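3.2 What people mean by "the table is set"

Households disagree about when a table counts as set, and they disagree with a firmness that the subject hardly seems to deserve. We collected 146 diary entries from homes in Murkport and Bruren, each written by whoever had last put out the things for an evening meal. The instructions asked for a plain account. What came back included grievances, a few floor plans and one recipe for barley soup.

Most writers treated the mat or cloth as the start of the job. Once it was down, the place belonged to someone, even if that someone was upstairs and had not answered two calls to dinner. Petrauskas, in his earlier work on the Rätsep diaries, called this "claiming by cloth" and argued that it matters more than the cutlery. We were inclined to doubt him. Our own writers took his side, and several did so in capital letters.

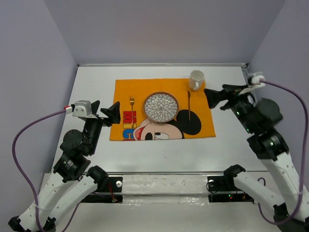
Figure 4. A place setting on an orange placemat with a printed Mickey Mouse head.

The mats themselves were seldom chosen with care. Writers described them as gifts, leftovers from a set, or things that had come with the house. Children's mats were the exception. A mat with a character on it was assigned to one child, defended by that child, and often kept in use long past the age at which its owner would admit to liking it. One entry from November records a university student, home for the weekend, who moved a plain mat aside and fetched his old one from the drawer without a word. His mother gave this half a page.

Adults were less open about their attachments, though no less stubborn. In the Gatis subsample, two writers reported that a guest had sat at the wrong place and that the meal had gone on "as normal," a phrase both of them underlined. Neither guest seems to have been told. We coded these entries as minor disputes – the coding scheme had no category for silent ones – and return to them in Section 4, where the question of who clears the table proves to be a good deal less polite.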